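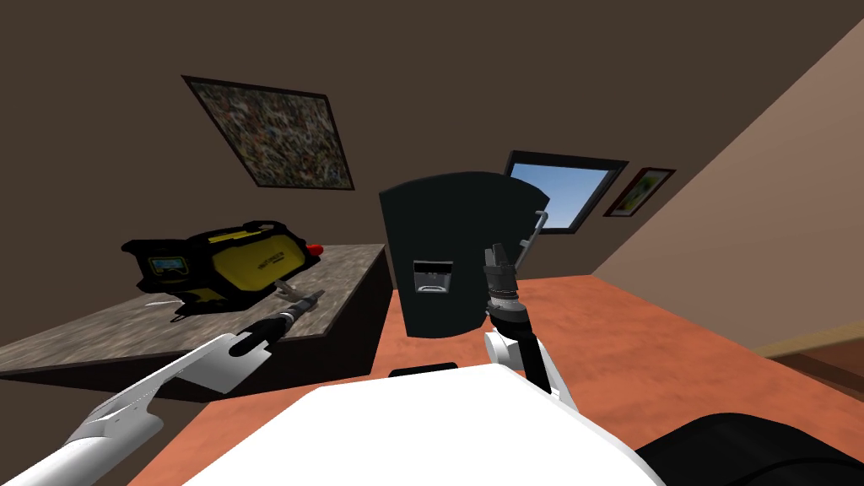 The Grip Question

Before a robot can be trusted with a tool made for a human hand, someone has to decide what sort of hand the robot should have. At the Lenby Institute, that decision has taken up most of the past year.

The institute's handling group began its gripper comparison in March. Its purpose was modest. Lenby had been asked by Flandside, a regional training center for the metal trades, to advise on two-armed robots that could fetch, hold and return shop equipment. Flandside wanted to know which gripper to buy. The group replied that it could not say until the candidates had been tried on the same objects, under the same controller, in the same room.

The room exists only in software. It is furnished more like a home than a workshop, with a speckled counter, brown walls and a window onto blue sky. Into it the group has placed a yellow and black welding machine, a dark welding helmet and a tool with a long black handle and a short silver tip. The robot is white, with two arms, and each arm can be assigned a different gripper from the institute's library.

Working in simulation allowed the group to schedule 1000 trials, a number that would have worn out both the equipment and the staff had it been attempted on a physical bench. Each trial begins with the tool in a new position. The controller, supplied under license by Tiêu, receives the same camera views and the same instruction every time. Only the gripper is changed.

The first 400 trials were given over to slim parallel fingers. These are the usual choice in research laboratories, and they perform well on boxes, blocks and other objects with flat sides. A round handle is harder. Two narrow fingers touch it along two thin lines, and the handle is free to turn between them. For many tasks a few degrees of turning would be of no importance. A welding torch, however, is useful only if its tip points where the operator intends, and the institute's scoring sheet treats a turned tip as a failed grasp even when the tool has not been dropped.

The group recorded 136 such failures in the first series. Dropped tools were far less common.

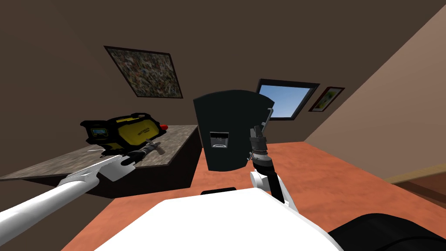
Broader fingers were introduced in the second series. They spread the contact over more of the handle and hold its angle more steadily during a lift. They also bring costs that the first series did not show. A wide finger needs more clear space on either side of the handle before it can close, and when the tool starts out lying close to the welding machine, that space may not be available. The controller must then approach from a steeper angle or slide the tool away before grasping it, and both methods add time.

Camera placement proved to be a related concern. The group's main view is taken from above the robot's body, looking over the torso toward the work. From this position a large gripper can hide the point of contact at the moment when the controller most needs to see it. The same is true of an idle arm. If it is parked upright in front of the work, it covers part of whatever stands behind it, and the controller has less to go on. The group now records the parking position of the second arm with every trial, a detail omitted from its early logs.

The institute is careful about the limits of these results. Friction in the simulator is set by a small group of values, and real handles are dusty, greasy or worn smooth in places. Cables and hoses have been left out of the scoring entirely. Staff at the institute's Plaltport annex are preparing a physical bench on which 2 of the grippers will be tested with the same style of handle, and Flandside has agreed to postpone its purchase until those trials have been reported.

In the meantime, the group has issued interim guidance to its partners. Buyers are advised to choose a gripper according to the least forgivable error in their own work. A shop that mainly moves cartons and cases has little reason to give up slim fingers. A shop that expects its robot to present a tool at a fixed angle should consider a broader contact surface and allow for the extra clearance when laying out the counter.

The guidance also asks partners to report failed grasps together with the starting position of the tool. The second series continues through the autumn, and the Plaltport bench will use the same scoring sheet.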